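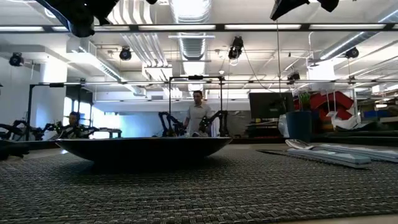
Second day in Kozan: over the hill from Sirport, and a full hall for the repair people

I'd been promised a lift from Sirport at eight in the morning and it came at twenty to nine, which gave me time for a second coffee at the harbour and a good look at the fish market. Sirport is a working town and doesn't pretend otherwise. The cranes start early, the gulls start earlier, and the bakery by the bus station does a flat bread with onions that I'd happily have crossed the sea for on its own. I ate one on the wall and put another in my bag for the train, except there was no train, as I'll come to.

The plan had been to take the branch line up the valley to Kozan. The branch line has been closed between the second and third tunnels for most of the winter after a landslip, and although the timetable on the platform still shows four services a day, what you get is a minibus, if you ring for it. My hosts from Woseo (the Transition-style group who'd asked me over) had very sensibly arranged a car instead. So up we went, three of us and a box of seed potatoes, with the windows down because the potatoes had a bit of a smell to them.

What a road! It climbs through chestnut woods for the first half, all hairpins, then comes out on top into open grazing with long stone walls, many of them fallen in. My driver told me that 3000 people lived in the villages along that ridge in his grandmother's day. Most of the houses now have their shutters closed, and we passed a school with a young ash tree growing through the porch. It's a story I've heard in a lot of places on these trips and I never quite get used to it. But there were also two new polytunnels, a hand-painted sign for cheese, and a woman up a ladder putting tiles back on a roof, who waved at us with the hammer.

Kozan itself sits in a dip on the far side, so that you see the bell tower before anything else and then the whole town appears at once under your feet. The old part is arcaded all the way round the square, which must be a blessing in the rain, and it did rain, for an hour or so after lunch, and everybody simply moved their conversations two metres to the left and carried on. I spent the wet bit in the covered market looking at beans. There is a speckled one that they grow only on the terraces below the town, and the stallholder was firm with me about how it should be cooked (slowly, no salt until the end, and on no account with tomatoes). I've brought a small bag home and shall do as I'm told.

Now, the news part, for those of you who've been asking by email. The reason for the visit was the public launch of the Stustness, which is what Woseo call the shared workshop and store they've been putting together in the old grain exchange behind the square. The name is a joke in the local dialect that was explained to me three times and that I still couldn't explain to you. The building belongs to the town. It had been standing shut for years with buckets under the leaks, and last autumn the council agreed to let Woseo have the ground floor on a long lease for next to nothing, provided they saw to the roof.

They've seen to the roof. They did it by selling shares, and I think this is the bit other groups will want to hear about. A share costs 100 in the local money, which is a decent evening out for two, and you can't buy more than three of them. Everyone gets one vote, whether they hold one share or the full 3. The group had expected it to take until the summer to get enough together, and they were there before the end of February. Quite a few of the shares went to people who'd moved away to the coast or abroad and still had a parent or a cousin in town. I asked whether anyone expected to see the money again and got a big laugh, followed by a very serious explanation of how the repayments will work from the fourth year on. There's a spreadsheet. I've seen it, and it's better than mine.

Downstairs there are benches for woodwork and bicycles, a sewing corner, a cold room for the growers on the ridge, and a counter where you can borrow tools by the day. The tools were mostly given. Upstairs is still out of bounds while they decide about the floor, which bounces a bit, and there's an argument going on about whether it ought to be a kitchen or a room for the choir. I heard from both sides over supper, at some length, and I'm staying well out of it.

The launch was at six in the evening. I'd been told to expect thirty or forty people and so I'd prepared something fairly informal, with the idea that we might pull the chairs into a circle. When I came round the corner there was a queue out past the fountain. The final number on the sheet by the door was 85, and that doesn't include the children, who had got hold of the bell from the old weighing scales and were taking turns with it. No circle, then! I stood on a crate.

I talked for half an hour or so about what we've been up to at home and what I've picked up in other places on this trip: the bakery that sells bread by subscription, the solar roof on the fire station, the street that grows its own squash over the bus shelter. My interpreter was wonderful and a good deal funnier than I am. There were several moments when I said something quite ordinary and the room fell about, and I've decided not to enquire.

The questions afterwards went on longer than the talk. One man wanted to know what happens when the keen ones get tired, and I said that they do get tired, we certainly did in our third year, and that what saved us was having a whole winter of not starting anything. A farmer from the ridge asked whether any of this would bring the railway back. I don't know. I said so. But several people in the room clearly had views, and by the time I'd got down off my crate a list was going round for a deputation to the regional office in Sirport in May. If you're reading this and you know anything about getting small lines reopened after a slip, do please leave a comment, as I promised I'd ask.

There was one sour note, and it seems only fair to mention it. The ironmonger on the square is unhappy about the tool counter, and stood up to say that he's been selling drills there for a long time and wasn't asked what he thought. He was heard out politely. Somebody suggested that he might do the sharpening and the repairs for the Stustness and be paid for it, and he said he'd think it over, in the voice of somebody who had already thought it over. I hope they sort it out. I've seen this go wrong elsewhere, and a small town can't really spare its ironmonger.

Supper was in a place two doors down, with long tables and no menu. Soup first, then the beans (without tomatoes), then a sort of pie with wild greens and a sharp white cheese, then a walnut thing, then a spirit made from something that grows on rocks. Somebody produced an accordion. I was asked to sing a song from home, and I'm sorry to report that I did.

I'm writing this the morning after with the window open and the market setting up below. The plan for today is a walk round the terraces with the growers, who want to show me how they've rebuilt the water channels, and then back down to Sirport for the night boat. If the walk overruns I shall miss the boat, and I can think of worse places to be stuck.

A few practical bits for anyone thinking of visiting. The Stustness is open in the mornings except when there's a market on, when it stays open until the stalls pack up. Visitors can borrow tools if a shareholder vouches for them. You can still buy shares until the end of April, from the counter or by post, and Woseo are happy to answer letters in English, though you may wait a little for the reply. The minibus from Sirport needs booking by seven the evening before, and it's worth sitting on the left going up.

Next post from the boat, or from home if the signal's as bad as it was on the way out. I'll put the notes from the talk up then as well, along with the bean instructions, which I've been made to write down word for word.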